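Trade Rules After the Vote: A Reader's Pamphlet
Druston Pamphlets, number 3
Author: Parvathi Gowda
Paperback, 68 pages, stapled
Order code: 1890

This pamphlet looks at how a country sets its own tariffs once it has left a customs union. It covers who drafts the tariff schedule, how much say members of the legislature get, and what happens to trade deals that were signed by the larger bloc.

Gowda spent several years reading hearing transcripts and writes for people who follow politics but have no training in trade law. The middle chapter is the longest – it deals with rules of origin, and most of the tables are there. The new edition corrects two errors in the table on farm quotas and adds a short index.

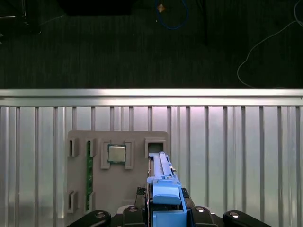
Does the pamphlet take a side on whether leaving is a good idea?
The author sets out the arguments used by both camps and leaves the choice to the reader. Her own view appears only in the afterword, which is signed.

The first printing was 700 copies. Orders of ten or more for classes and reading groups are sent flat in one box. Single copies go out in a card envelope.

Also in this series: Jagadeesh Arumugam on second chambers, and the Mostow lectures on party funding – now back in print with a new preface.

Updated 2026-02-23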